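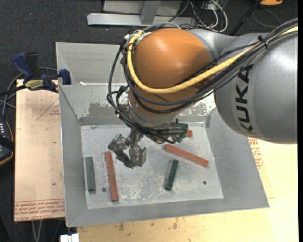

A KUKA arm over an open metal bin.

Opinion > Climate > Energy
August 14, 2021 | By Adjoa Tetteh

Nistport has promised to cut its emissions by 40 percent, and its plan leans almost entirely on new cars. Most of our heat leaks out through old roofs. My own street has 72 houses and I know of 3 with decent attic insulation. The city should pay for insulation first. It's dull work, but the bills drop the same winter. The council votes in September, and I hope it changes the order.

Last updated by Annunziata Pace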